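# 双腕ロボットのレンタルプラン、家事タスクの練習用に借りた人いますか?

カテゴリ:ロボット・自動化 > レンタル/サブスク
投稿:2月 回答:3件 状態:解決済み

## 質問

はじめまして。小さなリネンサプライの会社で、社内の「なんでも技術係」をやっている者です。ロボットは趣味で卓上アームをいじった程度で、本格的なのは触ったことがありません。

うちの社長が展示会でNornexの双腕レンタルを見てきて、すっかりその気になっています。営業さんからもらった資料だと、両腕+五本指ハンド+制御PCのセットが14日単位で借りられて、初回は導入講習が2時間つくそうです。オプションで「Skonska」という動作の教示ソフトも付けられるとのこと。で、社長は「タオルの交換とか畳みとか、すぐできるようになるんでしょ」と言うわけです。いや、たぶんそんなに甘くないですよね……?

聞きたいのはこのあたりです。

- 14日で、布ものの作業がひとつでも形になるものでしょうか
- Skonskaは付けたほうがいいですか? なしでも標準ソフトで動かせるとは聞いています
- 五本指と二本指のグリッパで迷っています。値段がけっこう違うので、布を触るだけなら二本指でいいのでは、という気もしています
- 借りる前に準備しておいて助かったもの、逆にいらなかったもの

ちなみに設置場所は倉庫の二階で、エレベーターはあります。床はコンクリートにタイルカーペット。電源は普通の100Vしかありません。Milošević社の似たようなプランも候補に入っていて、そちらは最低契約が30日からです。比較した方がいたら、そのあたりの話もぜひ!

よろしくお願いします。

## 回答1

借りたことはないけど、買ったほうが安いんじゃないですかね。中古でもアームは出てますし。あと二本指でいいと思います。指が多いと壊れるところも増えるので。

> **質問者からの返信**
> ありがとうございます。購入は予算的にちょっと無理でした(アームだけならともかく、ハンドが高くて……)。壊れやすさの件、営業さんに聞いてみます。

## 回答2

Nornexじゃなくて、Miloševićのほうを借りたことがあります。用途は段ボールの仕分けなので布は分かりません。参考程度に。

良かったのは電話サポートです。夕方にかけても普通につながりました。悪かったのは梱包で、箱がとにかくでかい! 返却のときも同じ箱に入れないといけないので、箱の置き場所を先に決めておいてください。うちは廊下に置いて総務に怒られました。

30日契約は長いようで、最初の週はほとんどセットアップで終わります。ネットワークの設定で引っかかったのが痛かったです。会社のLANにつなぐ予定なら、固定IPの申請とかは先に済ませたほうがいいですよ。あと保険の免責額は必ず見ること。ハンドの指先は消耗品扱いで、補償の対象外でした。Nornexがどうなのかは知りません。

> **質問者からの返信**
> 箱! 完全に盲点でした。倉庫の二階、空いているようで空いてないので測ってきます。

## 回答3(ベストアンサー)

ちょうどNornexの14日プランを、五本指+Skonska付きで借りました。しかもお題がタオルだったので、これは書かねばと思って出てきました。長いです、すみません。

まず結論っぽいことを言うと、「バーに掛かったタオルに触って、端をつまんで、引いて整える」くらいなら14日でそれなりになります。畳むのは無理でした。少なくとも私には無理。Trororbridgeという名前のユーザー向け掲示板があって、そこに畳みの設定を公開している人もいるんですが、読み込んでも環境が違いすぎて、私の手元ではタオルをぐしゃっと丸めて終わりでした(それはそれで面白かったけど)。

Skonskaについては、付けてください。標準ソフトは両腕を別々に動かすぶんには十分なんですが、左右を同時に教えようとすると画面を行ったり来たりで本当に疲れます。Skonskaだと片方を教えて左右反転でもう片方を作る、という機能があって、これがもう楽で楽で。ただ日本語メニューはところどころ怪しいです。「保存」と「保管」が別のボタンで、いまだに違いが分かっていません。メニュー名は英語表示に切り替えたほうが掲示板の説明とも合います。

導入講習はビデオ通話で、講師はOurania Sotiropoulosさんという方でした。英語ですが通訳つき。質問を先に送っておいたら、布を触るときの力加減の話にかなり時間を割いてくれました。質問者さんもリネンのことをやりたいなら、先に書いて送るのがいいと思います。当日に口頭で聞こうとすると、2時間なんてすぐなくなります。

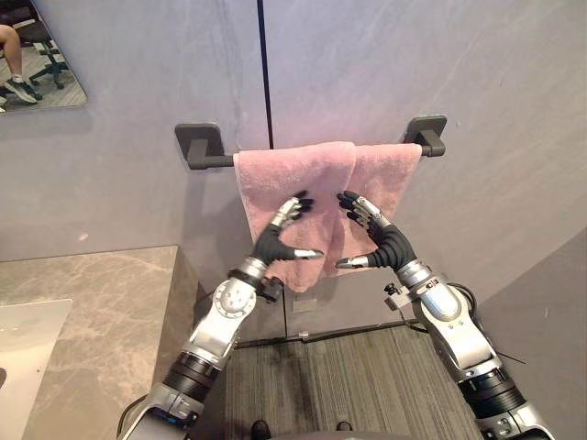

ハンドをどっちにするか、ここが一番迷うところですよね。私は借りる前は二本指派でした。でもタオルって、つまむ前に「寄せる」とか「押さえる」が意外と多いんですよ。壁のバーに折って掛けたピンクのタオルでいうと、左右の手のひらを内側に向けて指先をタオルの表に軽く当て、親指は横に寝かせて両側から近づけていく、という入り方にしています。最初から端をつまみに行くより私はこっちが好きです。裾がまっすぐ揃っていなくて真ん中あたりが垂れていたりすると、端を探す動作がそもそも安定しないので。二本指でもやり方はあるはずですが、最初の姿勢から考え直しになると思います。

それと練習用のタオル選び、ほんとに大事です。うちは最初、白いタオルでやろうとして見事に失敗しました。壁も白いし、Skonskaの輪郭検出がまるで迷子。色のはっきりしたものに替えたら検出の調子がよくなりました。質問者さんのところは業務用の白タオルが山ほどあるんでしょうけど、最初だけは色つきでやったほうがいいです。白は後半の楽しみに取っておきましょう。

準備して助かったもの:

- 同じタオルを何枚か。洗い替えというか、触りすぎて毛羽立ってくるので
- 面ファスナーのケーブルバンド。腕の外側を通るケーブルは、動作範囲の端まで振ってみてから留め直しました
- 床に貼る養生テープ。台車を動かしても元の位置に戻せます
- キャスター付きの椅子。立ちっぱなしで教示すると腰にきます

いらなかったもの:

- 三脚(買ったのに一度も使わず)
- 立派な作業台。布を掛けるだけなら壁とバーで足りました
- オプションの非常停止ボタン増設。標準のひとつで、席から手が届く配置にできました。ここは人数や部屋の広さで変わるので、うちの真似はしないで講習で相談してください

料金の話も少し。指先のゴムカバーは予備がセットに入っていますが、追加は1枚1,000円でした。私は2枚追加。パイル地って地味にゴムを削るみたいで、後半は滑りやすくなった気がします。気がするだけかもしれません。ちゃんと測ってはいないので。

電源はうちも100Vで、問題なしでした。ただし電子レンジと同じ回路はやめたほうがいいです。お昼に落ちました。

あと社長さんには、初日に何も動かなくても普通だと先に言っておいたほうがいいですよ! うちは初日に開梱と配線、翌日に講習、そのあとやっと片腕。両腕で布に触れたのはもっと後です。デモの日を決めるなら、返却日の前日はやめて、もうちょっと余裕を見てください。箱詰めに半日かかります(回答2の方の言うとおり、箱はNornexも大きいです)。

> **質問者からの返信**
> うわー、めちゃくちゃ詳しくありがとうございます! 五本指+Skonskaで見積もりを取り直すことにしました。タオルの色は考えたこともなかったです。倉庫にブルーのバスタオルの廃番が残っていたはずなので、それを使ってみます。
>
> ひとつだけ追加で聞いてもいいですか。バーは壁に固定したものじゃないとだめでしょうか? うちの二階、壁に穴を開けられないんです。

> **回答者からの返信**
> 自立式のラックでも試しましたよ。軽いやつだと引いたときにラックごとついてきます(笑)。脚に重りを載せたら使えました。突っ張り棒は試していないので分かりません。ブルーならたぶん大丈夫だと思いますが、床のカーペットと似た色だと下のほうで見失うことがあるので、そこだけ見ておいてください。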